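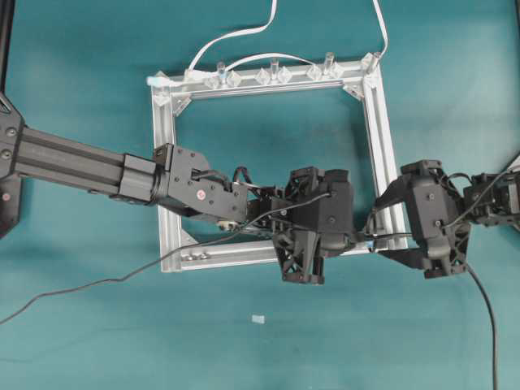
Greer MacAulay told us after our first draft that we were too hard on the cable drive, and that even a bad box in a lobby gets people thinking about what they throw out. That may be so. Our project was meant to find out whether it does anything more than that.

Old Cords, New Claims: A Look at the Swanson Hall Drop-Off Box
Project report, second draft
Effie Chisholm and project group

1. Why we picked this

The Swanson Hall box was set up to collect unwanted cords and chargers. A poster over it says that 1319 items have been "saved from landfill." We wanted to know where that number came from and what "saved" means. The poster doesn't say, and neither does the web page it points to.

2. What we did

We sent a short survey to 300 students in Swanson and Prurnell Halls and got 126 replies. We also asked Grevix, the hauler, for its pickup records, and asked Mamow, the resale shop, what it does with the cords it takes.

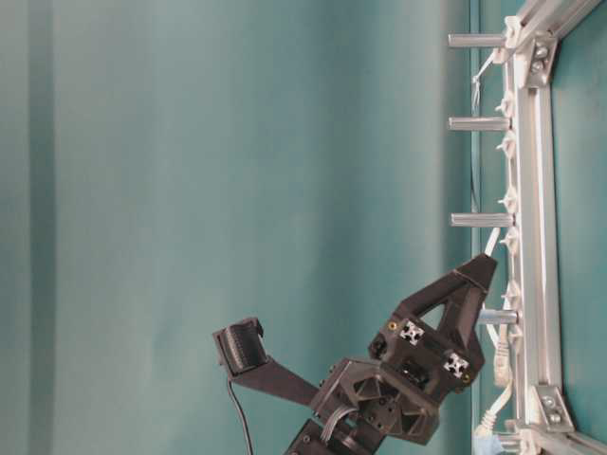

The reply rate worries us. People who care about recycling are more likely to answer a survey on recycling, so our results probably make the box look better than it is. We left the survey open through the end of March and sent one reminder, which brought in a few late answers but didn't change the pattern.

3. What we found

Of the students who replied, 53 said they had used the box at least once. Most of them had dropped off phone or printer cords. When asked what happens to a cord after that, nearly all guessed that somebody reuses it.

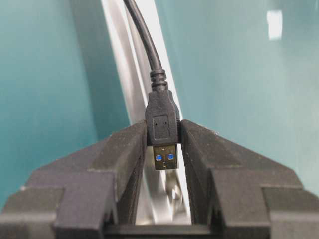
Figure 1. USB Type-A plug and cable.

Grevix weighs each pickup and does not sort it or count it. So the poster's number can't have come from the hauler. The hall office told us it was worked out from total weight and "a typical cord," but could not tell us what a typical cord weighs. A thin phone cord and a laptop charger are very different things, and a guess in either direction moves the total a lot.

Mamow was more open. It tests what it gets and sells the cords that work - but only the types people still ask for. The rest goes to Grevix. 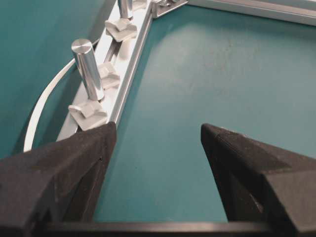
That leaves a loop that the poster skips over. A cord can go from the box to the shop and then to the hauler, and could be counted more than once along the way. We have no proof that this happened. We also found no step in the process that would stop it.

4. Limits

We only looked at one box. We never saw where Grevix takes its loads, and our request to visit got no answer. Our survey asked people to remember what they did last fall, and memory is a weak source.

5. What we would change

Take the number off the poster until someone can show how it was made. Have the desk staff keep a tally sheet by cord type for one semester. We would also ask Mamow to report what it sells, even if the figure is small.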